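Residential Exterior Works: Course Handout
Unit 4: Drainage Behind Low Retaining Walls
Instructor: Sena Zakaria

Scope of this unit

Unit 3 dealt with footings and the choice of wall materials. The present unit covers the movement of water behind a low garden wall and the drainage that must be in place before backfilling begins. Students should read it together with the site notes for Gitden, which will be used for the April exercise. Walls that carry a driveway, a building or a steep slope require an engineer's design and are outside this course.

Why drainage governs the design

Dry soil pushes on a wall with a fairly steady load. When the soil becomes saturated, the load rises sharply, and a wall that was adequate in summer may lean or bulge after one wet season. Clay soils are the most troublesome. They drain slowly, they swell, and in cold districts the water held in them freezes and pushes the upper courses forward.

The first task on any site is therefore to establish where the water comes from. Common sources are roof downspouts that discharge onto the upper lawn, irrigation lines, and runoff from a neighboring lot. A wall drain is sized for ordinary seepage. It should not be asked to carry roof water, which belongs in a separate solid pipe.

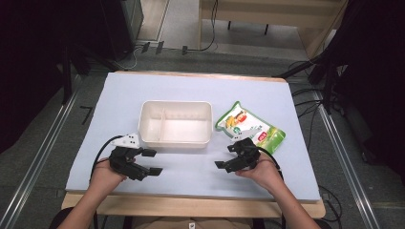
Components of a standard wall drain

The standard arrangement taught in this course has a perforated pipe, a column of clean gravel, a filter fabric and an outlet. The pipe is 4 inches in diameter and is laid at the base of the wall, behind the lowest course, with its holes facing down. It must fall continuously toward the outlet. A pipe laid level will hold silt, and a pipe with a dip in it will hold water.

Gravel should be washed and angular, and the column should be at least 11 inches wide from the back of the wall to the face of the soil. Fabric is placed between the gravel and the soil, lapped generously at every joint, and folded over the top of the gravel before topsoil is added. Wrapping the pipe alone is a frequent error — fine clay collects on the small area of fabric and seals it.

The outlet must reach daylight at a point lower than the pipe. Where the wall runs along a boundary, the outlet may not discharge onto the adjoining property without written consent.

The Iltside wall

The Iltside wall was rebuilt after its upper courses moved forward over a period of five years. Excavation showed that the pipe had been laid correctly but backfilled with the original clay. There was no gravel column, and the outlet had been buried under a later planting bed. The contractor, Talpur, reused most of the blocks and replaced everything behind them.

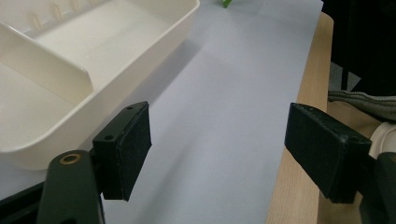 Backfilling should proceed in shallow layers, each compacted before the next is placed. Heavy compactors must be kept well back from the wall, and the strip nearest the blocks is worked with a hand tamper. The gap left for gravel must stay clear while the soil behind it is placed. In model form it resembles the open space between the two black gripper fingers, with the wall on one side and the soil face on the other, and students may find it useful to picture any spilled clay as bridging that space. Clay that falls into the column should be removed by hand before more gravel is added.

Fence posts near the wall

Posts should not be set in the gravel column. A fence catches wind, and the posts pass that load directly to the top of the wall. Where a fence is required, the posts are either set behind the drainage zone in their own footings or fixed to a wall that has been designed for the purpose. The Stato worksheet gives the setback for each fence height used in the exercise.

Preparation for the site exercise

Bring the completed worksheet and a sketch section of the Gitden wall showing the pipe, gravel, fabric and outlet. Mark the direction of fall on the sketch. Levels will be taken at both ends of the wall, and each group will submit one corrected drawing at the end of the session.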